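How long to keep old client files before shredding?

Posted 14/06/2026 in Records & Paperwork
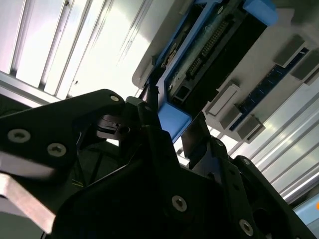 Three silver hex-socket screws in a black gripper finger

I do the office work for a small bookkeeping firm, Eichhorn, and we're moving to a smaller space in November. The storage room has 439 folders in it, mostly client tax papers and old payroll. Some clients left years ago. Can I send the old ones out for shredding, or do I have to ask each client first? Also, is a pickup service okay or should it be done on site? One quote was from Custus, who take the bins away, and the other was from Stonov, who bring a truck.

deskdrawer

Check your engagement letters before anything else. Ours say how long we hold papers after a client leaves, and that is the number we go by. If yours say nothing, ask your state board and your insurer, and don't guess from what other firms do. Payroll and tax papers can have different retention rules, so sort them apart.

Originals are another matter. Deeds, signed wills, birth certificates and so on should go back to the client and not in the bin. We found 2 deeds in a box marked "receipts."

We wrote to former clients and gave them a deadline to collect. Keep a list of what was destroyed and on what date, and staple the shredding certificate to it.

marlow_records

Either kind of service can be fine. With off-site, ask whether the bins are locked, who has the keys, and how long they sit before shredding. Get it in the contract. We use a truck because the partners like to watch. Minimum charge may matter too if you don't have much paper.

tincup88

Just buy a shredder. We have a Stillier in the back office and it does the job. Take the binder clips out first.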